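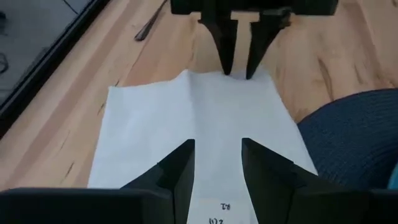 Papier greifen mit zwei Greifern: im Vordergrund die breiten Finger, gegenüber die spitzen, dazwischen das Blatt.

Was kostet eigentlich der zweite Arm? Bilder und Zahlen aus der Planung

Drucken | Per E-Mail versenden

23. März 2020

So, endlich komme ich dazu, die Galerie anzulegen und ein bisschen was dazu zu schreiben! Einige von euch haben nach meinem kurzen Vortrag zu Tijani gefragt, wie wir auf die Anschaffungsliste gekommen sind und warum da zwei Arme draufstehen und so viel Kleinkram. Tijani ist unser Projekt zum Umgang mit Papier und anderem weichen Zeug: anheben, umdrehen, falten, glatt hinlegen. Ich kümmere mich darin um Einkauf und Budget, programmieren tun andere, und das ist auch besser so.

Zum Bild oben: Die Finger sind beide Male schwarz und kantig, aber eben völlig unterschiedlich geformt. Das ist für mich der Punkt, an dem die Planung spannend wird, weil im Angebot nämlich einfach nur »Greifer inkl. Finger« steht. Welche Finger? Wie viele Paare? Passt das eine Paar auch an den anderen Greifer? Ich habe das beim ersten Angebot von Gondale glatt überlesen und durfte dann dreimal nachfragen (Yuxi Cai hat mich netterweise nicht ausgelacht, jedenfalls nicht laut).

Ein Blatt auf einer Holzplatte sieht ja nach der billigsten Aufgabe der Welt aus. Papier kostet nichts, der Tisch ist da, fertig. Und dann sitzt man mit Yuxi zusammen und schreibt auf, was man braucht, damit so ein Blatt an der Kante gefasst wird, ohne dass die Fingerspitzen auf der Tischplatte schrammen, und die Liste hat plötzlich 34 Positionen. Kabel, Adapterplatten, Ersatzfinger, Schrauben in Größen, von denen ich noch nie gehört hatte, Klemmen für die Tischkante, noch mehr Kabel.

Ein Arm oder zwei?

Die Frage hat uns am längsten beschäftigt. Olumide Obi war lange für einen Arm und dafür einen teureren, mit mehr Reichweite. Raluca Tănase wollte von Anfang an 2, weil sie beim Falten immer eine Seite festhalten möchte, während sich die andere bewegt. Ich fand beides einleuchtend, was für jemanden, der am Ende den Antrag schreiben muss, nicht wahnsinnig hilfreich ist.

Wir haben dann etwas gemacht, das ich wirklich empfehlen kann: alle Aufgaben, die im ersten Jahr drankommen sollen, auf Zettel geschrieben und einhändig ausprobiert, also mit der eigenen Hand, die andere hinter dem Rücken. Serviette falten mit einer Hand, probiert das mal! Danach war die Diskussion ziemlich schnell vorbei, und Olumide hat selbst vorgeschlagen, bei der Reichweite zu sparen.

Zwei Arme heißt aber leider auch zweimal Wartung, zweimal Befestigung und deutlich mehr Aufbauzeit. Die Aufbauzeit hatte ich im ersten Entwurf komplett vergessen. Wer so etwas plant: Tragt die Stunden eurer eigenen Leute ein, auch wenn sie »sowieso da sind«. Unsere Haushaltsstelle wollte die Zahl hinterher natürlich sehen.

Finger sind Verbrauchsmaterial

Mein Lieblingsthema inzwischen. Ich hatte Finger unter »Gerät« verbucht, Raluca hat sie gestrichen und unter »Verbrauch« neu eingetragen, und sie hat recht. Man probiert eine Form, sie ist zu breit für die Papierkante, man probiert die nächste, die rutscht, die dritte geht beim Anfahren kaputt. Wir haben jetzt 7 Paar pro Jahr eingeplant und dafür einen eigenen Topf von 1.000 Euro, aus dem auch Beläge und Schrauben bezahlt werden. Ob das reicht, weiß ich im Juni, da ist die erste Abrechnung.

Breite Finger sind übrigens toll für alles, was ein bisschen Dicke hat, Schachteln zum Beispiel. Für einzelne Blätter wünschen sich bei uns alle die schmalen. Wenn ihr nur ein Paar bezahlen könnt, schaut also zuerst, was auf dem Tisch liegen wird. (Und fragt, ob man sie ohne Spezialwerkzeug wechseln kann. Bei einem der Angebote ging das nicht, und das Werkzeug stand auf Seite neun als »optional«.)

Software, Lieferung und der ganze Rest

Für die Steuerung haben wir Flotumance als Jahreslizenz genommen, pro Arbeitsplatz und nicht pro Arm. Das war mir wichtig, sonst zahlt man den zweiten Arm jedes Jahr nochmal ein kleines Stück mit. Ngozi Oyewole hat das Kleingedruckte gelesen und herausgefunden, dass die Verlängerung automatisch läuft, also gleich in den Kalender damit!

Geliefert wird mit Drikurier. Da müsst ihr angeben, ob die Kisten bis vor die Haustür oder bis in den Raum sollen, und zwischen beidem liegt preislich mehr, als ich gedacht hätte. Wir haben »bis in den Raum« genommen und es nicht bereut, denn unser Aufzug ist schmal und mein Rücken nicht mehr der jüngste. Die Verpackung wollten sie nicht wieder mitnehmen, die steht jetzt bei Abimbola Babalola im Büro, der sie angeblich noch für irgendetwas braucht.

Beim Tisch haben wir nichts Neues bestellt. Es gab kurz die Idee mit einem Alu-Profilgestell, sehr schick, sehr teuer, und ich habe sie auf nächstes Jahr geschoben. Auch Stühle, Stifte, Papier und solche Sachen laufen bei uns über den normalen Bürobedarf, das hält den Antrag wenigstens ein bisschen übersichtlich.

Was ich noch offen habe: die Versicherung (zwei Angebote, beide unverständlich), einen Wartungsvertrag ab dem zweiten Jahr und die Frage, ob wir Ersatzkabel gleich mitbestellen oder warten, bis das erste durch ist. Abimbola sagt warten, ich sage bestellen, wer Erfahrung damit hat, schreibt mir bitte! Die Liste mit allen Positionen schicke ich auf Anfrage gern herum, allerdings ohne die Preise von Gondale, die darf ich nicht weitergeben.

Diese Website verwendet Cookies. Wenn Sie weiterlesen, stimmen Sie der Verwendung zu. Mehr erfahren | OK

Kontakt | Impressum | Datenschutz | © 2020 Projekt Tijani | Nach oben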